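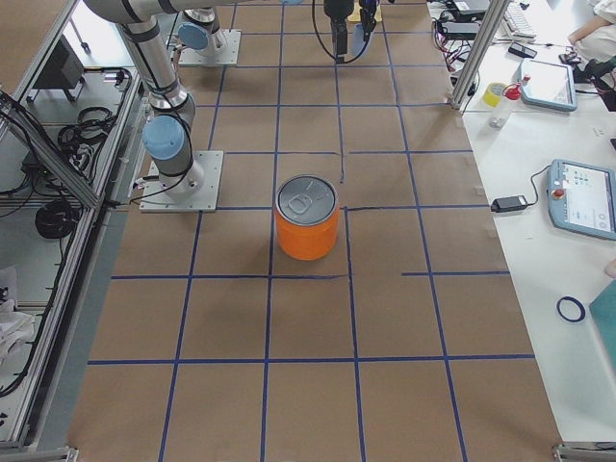 Progress report, second reporting period
Project: Shelf life of low-acid canned vegetables in small-batch production
Grantee: Jedero Food Laboratory
Submitted to: Wallner Fund, attn. Seraina Lanz
Date: Jul 25, 2023

1. Status

Work packages 1 and 2 are complete. Work package 3 (storage trials) is running on schedule. Work package 4 (guidance for small producers) has been started early at the request of the Fund. Spending is within the approved budget, with one transfer between lines described in section 5.

2. Production of test lots

The Pomlow cannery filled 1000 cans for the trial between the start of the period and the end of the spring season. Of these, 854 met the acceptance criteria for headspace, seam overlap and vacuum and were released to storage. Most rejected cans failed on seam overlap. Aurelio Barajas traced the fault to wear on the second-operation roll of the older seamer. The roll was replaced and the remaining lots were closed on the same machine without further adjustment.

Contents are limited to green beans, carrots and beets. Sweet corn was dropped from the plan after the first period, as agreed, and will not be reported on again.

3. Storage trials

Released cans are held in two rooms at the Rudanari site, one at ambient temperature and one at elevated temperature. Cans are withdrawn at fixed intervals and tested for pH, drained weight, color, texture and internal corrosion. Texture is measured by compression. Color is read on drained and blended samples.

Results to date:

Carrots show no meaningful change in texture in the ambient room. In the warm room, firmness fell at each withdrawal, with the largest drop between the first and second.

Green beans lost color early and have since been stable. The loss is the same in both rooms, which suggests that it results mainly from the heat process and not from storage.

Beets are the only product with visible attack on the inner coating. It was found in 11 cans, all from the warm room and all along the side seam. Hannelore Kälin has sent sections to the coating supplier for analysis. The reply is outstanding.

No swollen or leaking cans have been found in either room.

4. Guidance for producers

Cyrill Danzer has drafted the chapters on seam inspection and record keeping. The draft on storage conditions will follow once the third withdrawal has been evaluated. Two producers have agreed to read the text and return comments. The Fund will receive the same version.

5. Budget

The replacement roll was not foreseen. Its cost was covered from the travel line, where the planned visit to the coating supplier was replaced by calls. No additional funds are requested.

6. Deviations and risks

The temperature logger in the warm room stopped recording for one night after a power failure. The backup thermometer was read the next morning and was within limits. A second logger has been installed.

If the coating analysis shows a material defect, the beet lots may have to be repeated with cans from another batch. Thaddäus Haslinger has reserved 100 empty cans for this purpose.

7. Next steps

Third withdrawal from both rooms. Evaluation of the coating analysis. Decision on the beet lots, to be made jointly with the Fund. Delivery of the complete guidance draft in October, together with the next financial statement.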